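Notebook, novelty book bench
12 August 2026

Touch-and-feel board book, second dummy

I came in early to get the glue-up done before the room warmed up, and of course I then spent the first hour rereading the last dummy from cover to cover like somebody's grandmother. It is a sweet little book! The hedgehog spread still makes me smile. But the things we wrote down after the first one are all still true, so let me go through what I changed and what I didn't get to.

Fabric patches. The first dummy used the long-pile plush for the duckling, and it shed when I pinched and pulled at it, which rules it out for anybody who still eats books. I've moved to the short-pile sample from Psarras. It feels a bit less luxurious under the thumb, I admit, but after a good long tugging I got two loose fibers on the tape and then none. I also went up in the size of the glue border behind the window, so the board grips more of the fabric. Wakana Matsuda thinks the duckling hole is now too small for a toddler's whole palm, and she may be right. I cut a spare page with the old hole and the new border so we can compare them side by side.

Mirror page. Still the problem child. The Venell film looks lovely flat, but once it's laminated to the board it picks up every ripple in the glue, and you get a funhouse face. I tried the roller, then the press, then the press with a sheet of silicone paper on top – the last was the best by a long way. There is one faint dimple near the lower corner that I can live with in a dummy but wouldn't sign off on for print. I left it under weight over lunch.

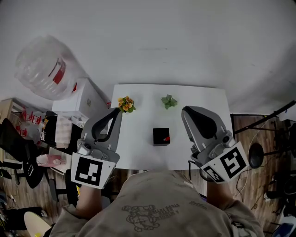

Lift-the-flaps

Five spreads have flaps, and I've been going back and forth on the hinge for what feels like my whole career. The scored hinge (flap and page from one piece) is cheaper and neater, but it starts to whiten along the crease. I opened and shut the barn door by hand 340 times while listening to the radio, and the white line was showing plainly by the end, though nothing had torn. The Jornell cloth tape hinge had the same treatment and looks as good as new, only it adds thickness, and the book now wants to spring open at that page. Maybe cloth for the barn door, which is the big one everybody will grab, and scored for the little flaps? I'd love another opinion before I cut more of them.

Thumb notches: I made them 13 mm wide this time, up from 10. Much easier to get under. The mouse's notch now takes a bite out of his tail, so the artwork has to shift a little to the left. I've penciled it on the proof.

Corners and spine

Rounded all the corners with the bigger die. Page four came out slightly ragged where the board wasn't seated properly, my fault entirely, and I sanded it and carried on. The Ceratell coating takes sanding badly – it goes cloudy – so next time I'll just recut the page.

The spine wrap went on straight at the second attempt. I scored it a hair too deep the first time, and it cracked when I folded it, so that one is in the scrap drawer if anybody wants a bookmark.

Still to do
Compare the two duckling pages with Wakana.
Order more short-pile in the yellow, and ask about the gray for the hedgehog's tummy.
Check the mirror page again when the weights come off.
Move the mouse.
Find the good bone folder, last seen near the guillotine.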